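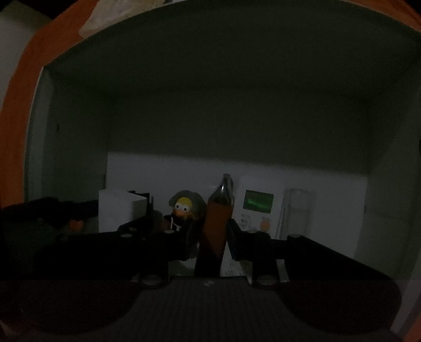 Where should small things go when they have no place of their own at home? In one closed compartment with light inner walls, where they can be found again and where the dust does not reach them so easily.

PRESS RELEASE
Skarau, 31 May 2024

Gralero opens an exhibition on the small things we keep

The household shop Gralero invites the public to its exhibition "The Small Compartment", which opens in June in the former reading room at Mekonnen House in Skarau. The subject is the things which every household owns and which rarely get a proper shelf: little bottles, toy figures with googly eyes, soft toys, boxes whose purpose is forgotten.

The exhibition shows 140 objects lent by families from the town. They stand in 22 compartments, all white inside, and each family has arranged its own. A small bottle may stand directly in front of a figurine in a hooded outfit, with a white box next to it -- we have not corrected any of these arrangements.

"When I started to tidy the cupboards of my mother, I wanted to sort everything by kind," says Ingeborg Bachmann, who is responsible for the exhibition at Gralero. "After two evenings I gave up this plan. She kept the figures beside the bottles, and I found that I liked to see them together."

The compartments were built by the joinery Rostum and can be ordered from the shop after the exhibition closes. They are delivered with white inner walls only.

On the opening afternoon visitors may bring up to five small objects and try them in an empty compartment at the long table near the entrance. There are 20 places at this table, so we ask for registration at the shop counter. Bottles should be well closed. Soft toys are very welcome.

A printed booklet with short texts by the lending families is available at the entrance, in an edition of 300 copies. Entry to the exhibition is free.

Press contact: Ingeborg Bachmann, Gralero, Skarau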